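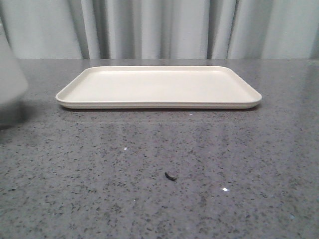

Off-white tray on the gray counter, curtain behind.

Ticket 650
Product: Vondgate combo amp, 16 watt
Opened: February 2001
Status: Open, waiting on part

Problem as reported: Volume drops to a whisper after 7 minutes of playing, then comes back with a loud pop. Same on both channels. Customer has tried two guitars and a new cord.

Bench notes
Ran it on the clean channel with the reverb off. Dropped out as described. Tapping the chassis brings it back, tapping the tubes does not.
Swapped preamp tubes with a known good set. No change.
Plugged a guitar into the power amp input. Full volume, no drop. Fault is ahead of that point.
Jumped effects send to return with a short cable. Ran the rest of the afternoon with no dropout.
Return jack switch contact is dull and does not close all the way. Cleaned it, helped for a while, then the drop came back.

Fix: replace return jack. Ours are out of stock. Ordered 2 from Drodham, one for the shelf.

Customer told he can pick the amp up and use the jumper cable until the part gets here. He will leave it.

Also noted: speaker is an Illey replacement, correct load. Pilot lamp loose, pushed back in. Footswitch not sent with the amp, so channel switching was only checked from the panel.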